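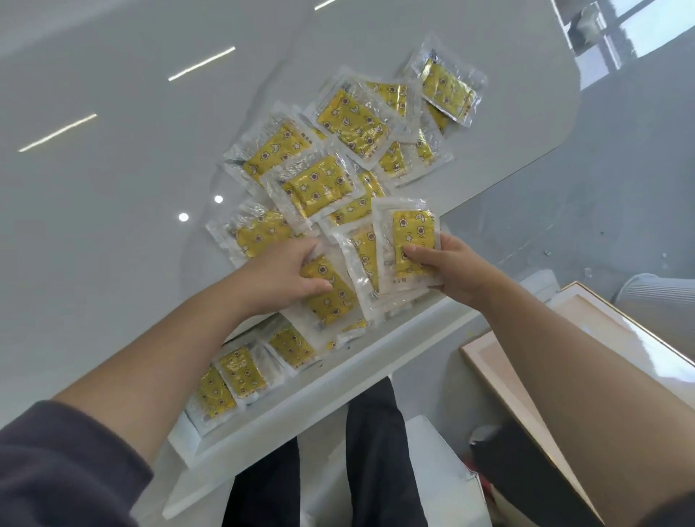

Going backwards is the bit of the job I was never taught, one driver wrote on the form after the April talk, and could we have more of that and less about motorways.

Print this page
E-mail this page

Reversing and parking on delivery rounds: speaker notes
Wednesday, October 7, 2020
By Wanda Halvorsen

Talk runs 40 minutes with questions. Leave the yard plan up on the screen while people come in. Handouts at the end, otherwise they read them during the talk.

START

Say who I am and that I drove vans before I trained drivers. Keep it short.

Ask for hands up: who has hit something while reversing? Put my own hand up first. Mine was a low wall behind a bakery. I had looked at that wall when I pulled in, and ten minutes later I had forgotten it was there.

Most reversing knocks are at walking pace. A bollard, a gatepost, another van. The driver is annoyed, the bumper is cracked and the form gets filled in. The same mistake at the same speed with a person behind the van is a different matter. A van at walking pace can knock someone down and go over them before the driver has felt anything.

Pause here. Don't rush on to the next part.

THE EKUNWOOD YARD

Point to the plan. One gate, vans in and out by the same way, people on foot using it too. The smoking shelter was on the far side, so anyone going for a break walked behind the parked vans.

All 16 vans were parked nose in at night. That meant every van reversed out in the morning, in the dark for half the year, with cold windows and people still arriving for work.

What they changed:

Vans now back in at the end of the shift and drive out forwards.
Walkway painted along the fence.
Shelter moved to the office side.
Nobody walks through the bays before the first wave has left.

Someone will say that backing in is still reversing. Yes, it is. The difference is that the driver has just driven past the space and had a look at it, and the yard is quieter at that hour. In the morning they are getting into a cold van with no idea what has been left behind it.

Someone else will say it takes longer at the end of the day. It does at first. The drivers grumbled for a fortnight.

MONEY

Managers in the room like this part, drivers less so. Don't spend long on it.

The Torkeck depot added up one year of small reversing damage that fell under the insurance excess, so the firm paid for all of it. Lamps, bumpers, one roller door. It came to £3467. None of those knocks had been talked about at the time because each one looked too small to bother with.

Don't let this turn into a discussion about whether drivers should pay. If it comes up, say that drivers who have to pay stop reporting things, and then you don't know which corner of the yard is causing the trouble.

ON THE ROUND

Back to drivers now. Speak to them directly.

The best reverse is the one you don't do. Before you turn into a close or a private drive, ask whether you can stop on the road and walk. If it's a small parcel and a short drive, walk.

If you have to go in, look for the turning place as you go in. Don't leave it until you have the van wedged.

Get out and look. I know you have a lot of drops. It takes less time than filling in the form. Look low down as well as at head height. Kerb stones, bins and children's bikes all sit below the back window, and a lot of vans have no back window.

Window down, radio off. You will hear a shout that you would not have heard otherwise.

Slow means slow. If you lose sight of the person helping you, stop. Don't carry on and hope they have moved out of the way.

If you have been parked for more than a minute or two, look again before moving. The street has changed while you were at the door. This is the one to repeat, and I usually tell the Nelten Close story here.

NELTEN CLOSE

Dead end, houses both sides, 300 yards long with no turning head. The regular driver backed the whole way down it every day because that was how he had been shown. He was good at it. He had done it for years with no trouble.

One day in the school holidays a small boy had sat down on the kerb behind the van while the driver was at the door. A neighbour banged on the side panel. Nobody was hurt. The driver told me he had checked both mirrors and would have sworn there was nothing there.

He now parks at the top and uses a trolley. The round takes a little longer and the planner has allowed for it. Mention the planner, as drivers always ask whether they were given the time.

CAMERAS AND BEEPERS

Expect questions. They help. They are not a reason to skip the mirrors. Camera lenses get dirty, and in winter they get dirty by the second drop. Wipe the lens when you check the lights.

The beeper warns people who can hear it and who can move. Small children, people with headphones in and some older people may not do either.

At Bélanger they fitted cameras to half the vans and then moved drivers between vans without telling them which had one. Drivers got used to a screen that wasn't there the next day. If you are fitting them, fit them to every van or make sure each driver keeps the same one.

EXERCISE

Only if there is a yard and it isn't raining hard. One van, engine off, keys in my pocket. A driver sits in the seat and says when they can see the cone. I move the cone slowly behind the van from one side to the other. Everyone has a go.

Use the short cone first, then the tall one. Most people are surprised by how long the short one stays hidden. Let them talk about it among themselves before moving on.

If it has to be indoors, use the floor tape and chairs. It works less well.

QUESTIONS THAT USUALLY COME UP

Should a customer guide me back? No. They don't know where to stand and you don't know what their hand signals mean. Ask them to stand at their door.

What if there is a car behind me on a narrow lane? Wait. Hazards on, get out, speak to them politely.

Can I refuse a drop if I think the way out is bad? Ask the manager to answer this one in front of everybody. Warn them beforehand that it is coming.

Give out the handouts and the forms. Collect the forms at the door. Cones back in the car.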